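Ticket: Musar band, overnight heart rate not syncing to phone
Status: open, waiting on Jukitz support
Opened 5th November

**Problem**

Musar wrist band (bought July) records heart rate fine in the day, but the night readings never get to the Wogan app. Graph just flat from bedtime on. Band itself shows the numbers if I scroll back on it, so sensor looks ok. Firmware 5, app is the newest one in the store.

Error on phone most mornings: "Sync stopped at 510 of 1,995 records". Always 510. Never 509, never 511. 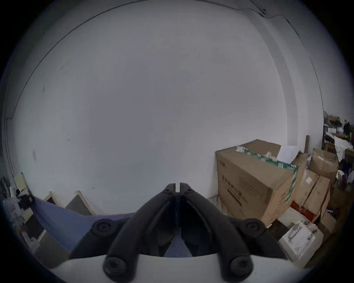

## Tried so far

- Restarted band and phone. No change.
- Forgot the band in Bluetooth, paired again. Synced once, then same error next morning.
- Turned off battery saver for Wogan. No change.
- Different charger, in case it was dropping out while charging. Nope.
- Moved the Tandinitz hub off the shelf and nearer the bed. Signal went up to 199 on the hub page, still stops at 510.

Didn't do the full reset yet. Manual says it wipes anything not synced and I want those nights for my GP appointment.
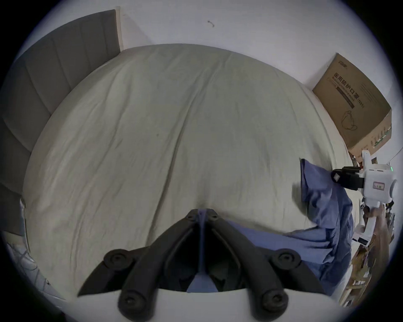 Also tried syncing with the hub unplugged, phone only. Slower, got to the same record and stoped. So I don't think its the hub, whatever the Tandinitz help page says.

## Reply from support, pasted

> Please send the log file and confirm whether sleep mode is set to automatic or manual.

Automatic. Log sent twice, first one bounced (too big).

## Update

Switched sleep mode to manual last night. Got past 510 for the first time, then the app crashed. Reopened, the heart rate is there till gone two in the morning, then nothing. Resting figure looks beleivable.

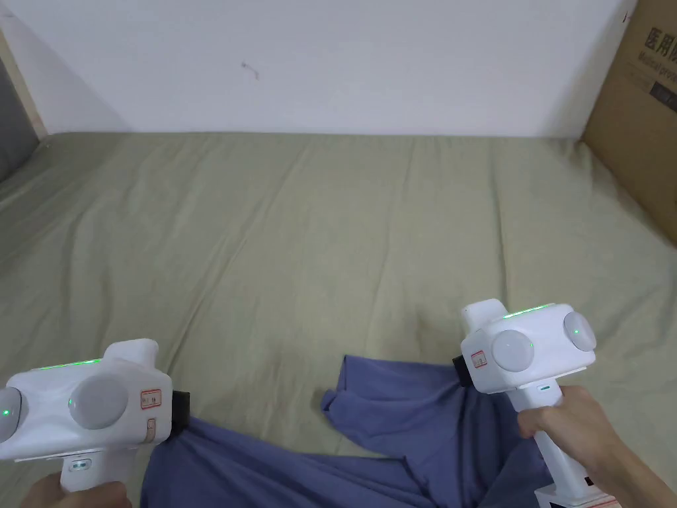 *Bed with the green sheet, box at the right.*

Still need from Jukitz:

1. Can I export off the band without the app?
2. Is record 510 corrupt, and can it be skipped?
3. If I have to reset, does the July data stay on the account?

Leaving on manual for now. Will add tomorrow's error if theres one.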